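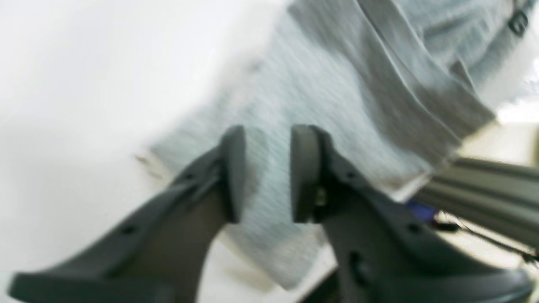 Gray Knits, Winter Folding
Posted November 30, 2019

Pages in this gallery cover the soft part of the wardrobe: T-shirts, sweatshirts, sweatpants and anything else that won't hold a crease. Shirts with collars are in the Detberg set, and towels are under Simenico. The full list now runs to more than 40 entries. New ones go up again in January.

Heather gray, fine knit
Light gray with darker flecks, and small ridges running across the weave. A fabric like this stretches a little when it is pulled, so smooth it with a flat hand and leave the edges alone until the middle is level. Wash at 30 and hang over a wide rail.

Knits straight from the basket are best dropped on a big table and opened from there. Find a hem or a shoulder first and work toward the other end. With a heap like the one on the white table, the long flap that comes to a point at the lower right is the place to start, and the puffy fold in the middle will flatten as the cloth is drawn out. Deep creases can be pressed down by hand. 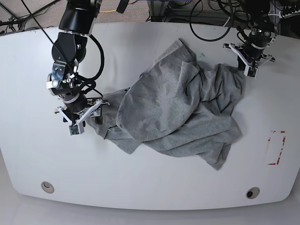 Sizes and storage
The Amundsen drawers take a stack folded in thirds. The Berulura boxes are shallower, so fold those pieces once more and stand them on edge, 2 rows to a box. Heavy sweatshirts go on the shelf.

Next page: socks and small items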